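Dye shed notebook, Purden workshop. Madder and walnut on cotton, second round.

Carried on from the April trials, which went patchy because the mordant bath was too small for the amount of cloth. This time I used the big steel pan and kept the pieces moving. Uzma Naqvi scoured everything beforehand with soda and a little plain soap, two changes of water, until the rinse came off without any yellow in it.

Mordant was alum at the usual strength, left overnight with the lid on. I didn't add chalk because the water from the Curnness side is hard enough already. The swatches from the smaller pan were kept separate and tied with white thread so that they don't get mixed with the rest.

Madder is the ground root from Brodar, lot 307. It is coarser than the last lot and wants longer soaking. I put it in a muslin bag, which was a mistake, as the bag held on to a good deal of the colour and had to be squeezed every few minutes. Next time loose, and strain afterwards. Brown to aim for is the trouser colour, a rust brown with no pink in it.
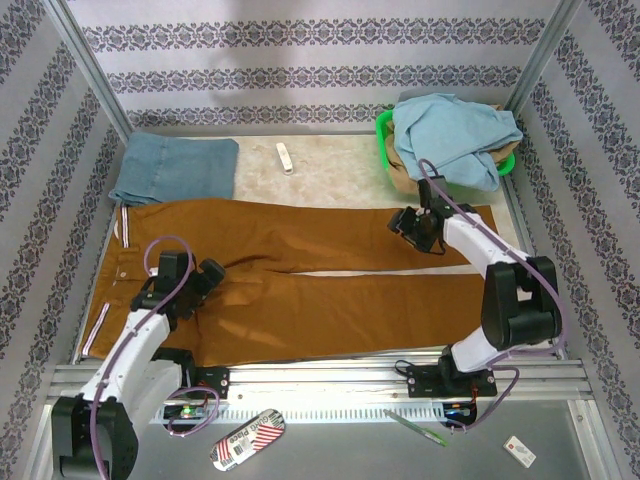 Purden, October 19, 2022

Started the madder bath first thing. Brought it up slowly and held it below a simmer. Dwight Gosselin wanted to push it hotter to save time but I have had the colour go dull that way and we left it alone. Thermometer reads high by 2 degrees against the glass one, so all readings in the book from now on are from the glass one.

First swatch out was a clear orange red, much too bright. Walnut went in after that, a ladle at a time. I should have weighed it. The third swatch is the nearest to what we want, a bit yellow when held at the window and better under the lamp. Iron water would bring it down further. Tried a few drops in a jar with an offcut and it went to a muddy grey brown almost at once, so the iron needs to be much weaker or kept as a separate dip at the end.

Seams are still the difficulty. On made-up pieces the dye sits along the stitching and the thread takes it differently from the cloth. Polyester thread hardly takes it at all. Dwight's suggestion is to unpick one side of a test piece and see how far the colour gets under the fold. Worth doing on scrap before we spoil anything.

Waistband trim needs testing by itself. Stripes with white in them will pick up colour from the bath whatever we do, so either the trim goes on after dyeing or we accept it. I am for putting it on after. Uzma thinks resist paste might hold, and she has a recipe with rice flour that she will mix up in small quantity.

Second job, the tan. Walnut hull only, no madder, weak bath, short time. Judge it on the weave close to, not at arm's length, as a fine cloth looks more even from a distance than it is.
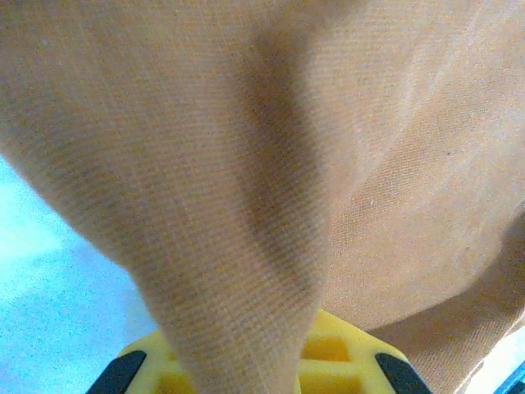

Photo: Purden workshop

Rinsing took seven changes for the madder swatches and fewer for the walnut. Hung in the back out of the sun. Wash test to follow with the Paquette soap, then a rub test against white cotton, dry and damp.

Shelf card for the spent madder bath is 1434. I have kept it in the lidded bucket as there is still colour in it, enough for a pale coral on wool. If it smells by the time anyone gets to it, throw it out.

To do: more alum, proper scales for the walnut, new muslin, weaker iron water in a labelled jar. Uzma to write up the scouring on its own page.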